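Search this site Search
August, by R. Chou
3 min read

3.2 Surfaces and tableware

Tabletops in the Ollness homes were mostly pale wood with visible grain. Residents wiped them after each meal, and 143 of the 711 clearing episodes began with a bare top. Printed lettering on tableware was noted but not coded.
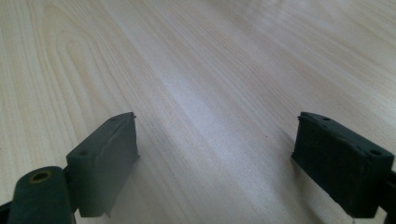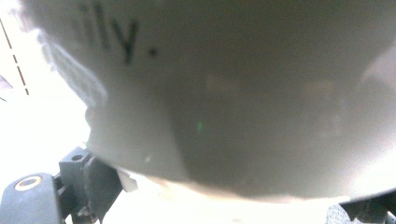

Figure 8. Pale wood tabletop (first); curved off-white object with dark lettering (second).

Episodes from Tumcombe were coded by the same rules, with wiping and stacking kept as separate steps.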